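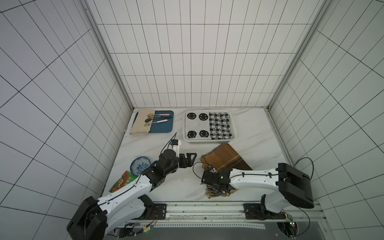 Unit 6: Cable Faults in Two-Arm Workcells

Course handout, Disbridge Technical Institute. Revised 1 May 2019.

Background

The two-arm cell used in this course handles cloth and tableware on a fixed tabletop. In April the right arm stopped twice during cloth folding. On both occasions the controller reported a loss of signal from the wrist, and the gripper remained closed on the cloth. No person was hurt. The cell was taken out of service until the fault had been found.

The status light on a gripper shows only that the gripper has power. In both stops the light stayed green while the arm no longer answered commands. Students must not treat a green light as a sign that the arm is safe to approach.

What the log showed

The Puvden controller had recorded 1,861 cycles since the last cable inspection. The first signal dropout appears at cycle 228 and lasted 40 milliseconds, too short to trigger a stop. Similar dropouts were logged more than 40 times before the first full stop. They were stored as notices – the lowest message level – and were not reviewed.

Cause

The wrist cable had been tied too tightly at the elbow. Each time the arm reached across the table, the cable bent sharply at the tie, and one conductor broke inside the jacket. The jacket itself showed no damage. The break was found by moving the cable by hand with a Smits continuity tester attached.

Procedure after a signal stop

1. Press the emergency stop. Do not pull the cloth from the gripper.
2. Lock out power to both arms. The second arm may still be under program control.
3. Save the log before restarting the controller.
4. Support the forearm, then open the gripper with the manual release.
5. Test the cable through its full range of bending, with power off.
6. Record the result on the Foteva fault sheet and obtain the instructor's signature before restoring power.

Reading for the next session: controller manual, section on message levels. Bring a copy of the fault sheet.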